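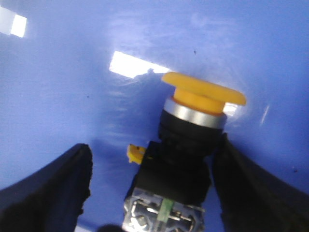

# In-hand orientation from the wrist view: push button, mushroom head

Working notes, Troluma bench. Entry by C. Benedetti, with remarks from L. Ferraro where marked.

The question for this series is whether the orientation of a part between the fingers can be estimated from the wrist camera alone, before the arm leaves the tray. The estimator (Oleo, second revision) fits a single axis through the part from cap to contact block. It returns an angle in the image plane and a confidence value. It does not use depth.

The push button is a useful part for this purpose. The yellow cap and the black housing separate well from the blue surface, and the cap supplies a clean ellipse when seen from the side. The small yellow tab on the housing has the same color as the cap, and the first revision of Oleo joined the two regions and pulled the axis toward the tab. The second revision keeps only the largest yellow region and discards the remainder.

Two difficulties remain with this part.

- The right finger and the black housing merge into one dark region when they are close together. The lower half of the axis must then be taken from the bezel and the contact block.
- Overhead lights reflect strongly in the blue surface. A reflection next to the cap can be brighter than the bezel, and the bezel detector was written to look for bright bands.

The pale green piece in the contact block was tried as a second anchor point. It is distinct in color, but the lower end of the part is soft in focus and often leaves the image. It has been kept as an optional cue with low weight.

## Approach pose

The open-finger view is used to set the image mask. All pixels belonging to the fingers are marked once per session, and the mask is then moved with the commanded finger width.

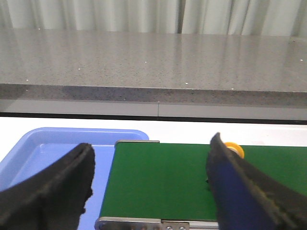 *Fig. 2. Wrist view, fingers open, with the blue tray on the left and the green belt on the right. Yellow object at the far edge of the belt, partly behind the right fingertip.*

The frayed edges of the finger pads are a nuisance for the mask. The boundary is now widened by 11 pixels on each side, and the loss of usable image area is acceptable. The blue band on the inner face of the right finger must be included in the mask by hand. The color rule for the tray accepts it otherwise.

L.F.: The yellow object behind the fingertip shows a further case. Only part of its outline is visible, and Oleo should decline to report an angle. Please confirm that the confidence threshold applies to the approach view as well as to the closed view.

Confirmed. The threshold is the same in both. A cap outline that meets the finger mask now returns "no estimate" in place of a low-confidence angle.

## Side camera reference

The side camera supplies the independent check for Zuccaro, the belt-state routine. A reference image with no parts on the belt is required before each block of trials.
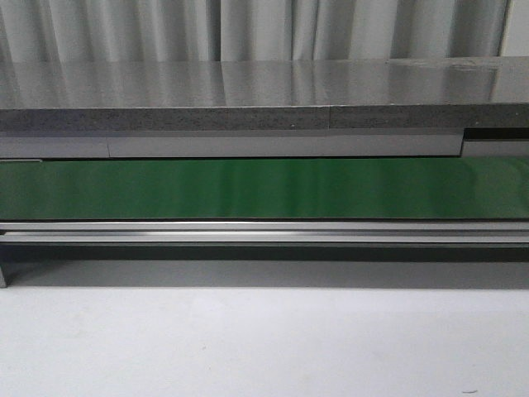

**Plullcombe, 20 August 2025**

Reference images were recorded with the arm outside the side camera's view. The belt is glossy, and the reference therefore contains reflections as well as the belt itself: a darker green band left of center and paler curved reflections toward the right end. Zuccaro must treat these as background. The January reference set is retired, as the curtain was in a different position when it was recorded.

The set of wrist images used for scoring now stands at 2000. Oleo returned an estimate for 1374 of them and declined the rest. Declined images were reviewed together by both of us. The most frequent cause was contact between the cap outline and the finger mask, followed by glare across the bezel. No threshold was changed during the review.

Belt-state routine, settings in force:

1. Region limited to the green surface, from the black gap down to the upper rail.
2. Brightness normalized by column.
3. Difference against the reference, median of 3 images.
4. Small regions removed before the decision.
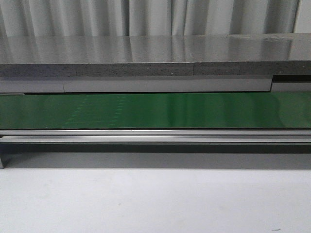

*Fig. 4. Side camera, belt clear. The faint pattern of dots and lines left of center is excluded from the difference test.*

The pattern left of center appears to be a reflection, though surface texture has not been ruled out. The two cases can be told apart by advancing the belt a short distance and repeating the reference. If the pattern remains in place, the exclusion can be fixed in the image. If it travels, it must be tied to the belt position.

The small dark mark on the pale surface at the lower right lies outside the region and needs no action.

L.F. to run the belt advance check. C.B. to repeat the scoring with the bezel detector limited to the area below the cap.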